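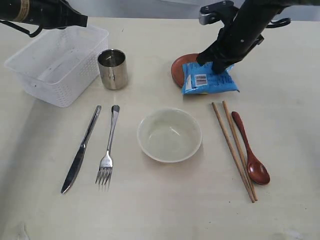

우리 식기 정리 작업대. 그릇, 수저, 과자 봉지, 그리고 검은 팔 두 개 🙌

구내식당 퇴식구에 로봇팔이 들어온 지 5주째인데 아직도 출근하면 이것부터 보러 가요. 저만 그런 게 아니라 조리팀도 앞치마 매면서 한 번씩 들렀다 가요ㅋㅋ

제일 크게 바뀐 건 점심 뒤 오후 두 시! 예전엔 다섯 명이 전부 퇴식구에 붙어 있었거든요. 지금은 둘만 남고 나머지는 저녁 재료 손질로 넘어가요. 덕분에 퇴근이 22분쯤 당겨졌어요. 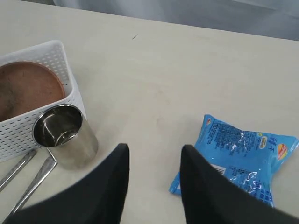

봉지류는 여전히 까다로워요. 컵이나 접시는 모양이 정해져 있는데 봉지는 구겨질 때마다 모양이 달라지니까요. 그래서 퐁찬 씨(Fongchan Kaewkla)가 어려운 물건만 따로 적는 공책을 만들었는데, 이게 벌써 92번까지 갔어요. 설거지만 12년 한 사람 눈은 진짜 다르더라고요!

7월부터는 퐁찬 씨가 Totdale 지점에 가서 그쪽 직원들 교육도 맡아요. 직함도 새로 생겼고 시급도 올랐습니다. 제가 다 신나요 🎉

아쉬운 것도 하나. 다 같이 수저 닦으면서 떠들던 시간이 줄었어요. 그래서 요즘은 네 시에 커피 타임을 따로 잡아요. 내일은 제가 쏩니다!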